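3 min read
Filed under: Diary, Home & Making Do

Up too early again, so I finally got going on the back room. I've been promising myself this since we moved to Drestham and I kept finding other things to do (the hall closet, the spice drawer, a very long phone call with Geeta Pant about her knee). Geeta says I should start with one surface and stay on it until it's done. So, the table by the brick wall it was.

I do love that wall. The red gets warmer as the morning goes on and it makes even my junk look sort of cheerful!

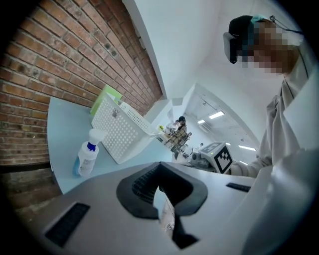

Last updated 17/05/2022

The white basket with the holes is staying, I've decided. It's light, I can see what's in it, and it looks nice on the blue tabletop - nicer than the old shoeboxes ever did. The light green thing behind it I keep going back and forth on. It could go up on the shelf, or it could just lean there against the brick forever, and I'm leaning toward forever.

Then I lost an hour to a bag of Caron yarn ends and had to eat lunch standing up. Cheese toast, too much mustard. Still need to wipe down the dark ledge along the bottom of the wall, which I swear collects dust while I look at it, and call Skundstead about the shelf brackets. They want 146 for the set - I may wait until July.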